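Writing a pick-and-scan behavior that knows when to give up

By Mekdes Tekleab

Most parcel-handling code I've inherited has the same shape. There is a function called something like run_cycle, it is 112 lines long, and it assumes the world will cooperate. The world has usually stopped cooperating by line 17.

Below is how I rewrite that function as a small state machine. You'll need an arm you can already command to a pose, a gripper that reports its opening, and a barcode scanner that sends a message when it reads something. I use Vurnanlow for the message passing, but any publish-and-subscribe setup will do.

Step 1: Name the states after what is true

Resist calling them "step_a" and "step_b_new_final". I have met both. Name each state for the condition the robot should be in while it's there:

WAITING
PARCEL_SEEN
ABOVE_PARCEL
HOLDING
OVER_SCANNER
SCANNED
RELEASED
STUCK

STUCK is a real state and deserves the same care as the others. You'll be spending a lot of time in it.

Step 2: Give every state an exit test and a time limit

Each state gets one function that answers yes or no: are we done here? It also gets a limit in seconds. If the limit passes and the answer is still no, go to STUCK and record which state you came from.

states:
 ABOVE_PARCEL:
 done_when: tool_within_tolerance
 limit_s: 2
 next: HOLDING
 HOLDING:
 done_when: grip_confirmed
 limit_s: 2
 next: OVER_SCANNER

Keep this in a config file. The first week you'll change the limits daily, and nobody enjoys rebuilding a package to turn a 2 into a 3.

Step 3: Stop trusting the gripper

"Gripper closed" means the motor stopped moving. It may have stopped on a parcel, on a fold of loose plastic, or on its own other finger. Soft mailers are the worst for this. They crease, they puff up at the corners, and the depth camera reports a surface that is only loosely related to where the thing ends.

So grip_confirmed should check two signals together. First, the opening is wider than fully closed. Second, after a short test lift, the patch of depth image where the parcel used to be has changed. If only one of them agrees, open up, back off and try a new grasp point. Allow one retry. A second retry at the same spot is just optimism with a motor attached.

Step 4: Pick the grasp point from the mask, then move it inward

Our segmentation node, Pukier, returns a mask for each parcel. The obvious choice is the center of the mask, and for boxes that's fine. With bags, the center may be the one place where the contents are too lumpy to pinch. I score candidate points on local flatness and distance from the edge, throw out anything the arm can't reach without folding itself up, and take the best of what's left.

Log the losing candidates too. When a grasp goes badly you'll want to know what else was on offer.

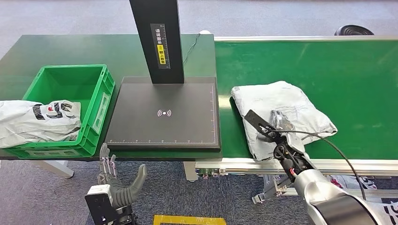

Step 5: Treat the scanner as a stubborn coworker

The scanner wants the waybill facing up. It will not discuss this. If you place a parcel label-down, you get silence, and silence looks exactly like a slow read unless you've planned for it.

Check for the label before you leave the belt. A small classifier on the cropped parcel image is enough: label visible, label not visible, can't tell. Send "not visible" to a flip routine. Send "can't tell" to the scanner anyway with a short limit, and let the scanner settle it.

Then clear the last barcode message before you enter OVER_SCANNER. I once skipped this, and the log showed 58 parcels in a row carrying the same tracking number. Our throughput looked wonderful.

Step 6: Write the STUCK handler before you need it

Mine does four things, in this order: stop the arm, save the last camera image and joint positions, retreat along the path it came in on, and wait for a person to press resume. It doesn't guess. An earlier version did, and it guessed its way into the table.

Step 7: Replay before you run

Record a session, feed the messages back through the state machine with the arm disconnected, and compare the transitions to what you expected. Negussie, our replay tool, prints them one per line:

WAITING -> PARCEL_SEEN
PARCEL_SEEN -> ABOVE_PARCEL
ABOVE_PARCEL -> STUCK (limit)

If you see that last line a lot, look at your tolerance before you blame the arm. Mine was set in meters and read as millimeters, a fact I shared with the team in September, some time after I found it.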